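The Cookie Counter

I should tell you right away that I took the job at Skellance for the cookies. The ad said "tasting room assistant, February start, patience required," and I read the first two words and stopped there. 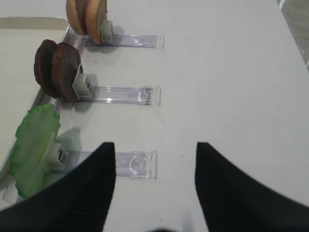 My boss was Kaja Jankauskaitė, and she had baked in three countries and had opinions about all of them. On my first morning she sat me down at the white table and said, "Pale ones at the top, dark ones in the middle. Stand them up in the clips. If they lie flat, people just grab them and chew." Then she went off to shout at the oven.

So I stood cookies up. It sounds like nothing, but you try it! You get two rounds into one of those little gray clips, back to back, and if you squeeze even a tiny bit too hard you've got crumbs down your sleeve and Kaja breathing behind you. I broke 20 before lunch (I ate the evidence, obviously). By the time I got the hang of it my fingers smelled like butter and cocoa and I had stopped wanting cookies altogether, which I hadn't thought was possible.

The pale recipe was called Indine, after Kaja's grandmother's village or her grandmother's cow, depending on what mood she was in. The dark one didn't have a name yet. It had a number, 73, because there had been seventy-two before it and she had hated every one.

"What was wrong with 72?" I asked her once.

"It was smug," she said.

The man from Lostora was coming at two. Lostora had shops all over the coast and if they took the cookies we'd all get paid on time, me included, so I was pretty invested. Kaja changed her apron twice. She moved the tray a little to the left, then a little to the right, and then she asked me if the table looked cold. I said it looked like a table. She said that was no help.

He turned out to be a very small man in a very big coat. He bent down until his nose was level with the clips and he stayed like that so long I started to think he'd hurt his back. Then he pulled out one of the dark ones, bit it, and closed his eyes.

"My mother made these," he said.

"No, she didn't," said Kaja.

I wanted to crawl under the table. He opened his eyes and looked at her, and she looked at him, and you could hear the oven ticking in the next room.

"No," he said finally. "Hers were terrible. I'm trying to be polite."

And Kaja laughed! I'd never heard it before, it was this huge honk of a laugh, and she pulled up a chair for him and told me to bring the coffee, the good one, the one she kept behind the flour so I wouldn't find it. (I'd found it my second day.)

They talked until it got dark. I heard the word "contract" once and the word "cow" a lot. When he'd gone, Kaja handed me the last of the 73s and asked what we should call it.

I chewed for a while. I said I thought it tasted a bit smug.

She took it back out of my hand and went to turn the oven on again.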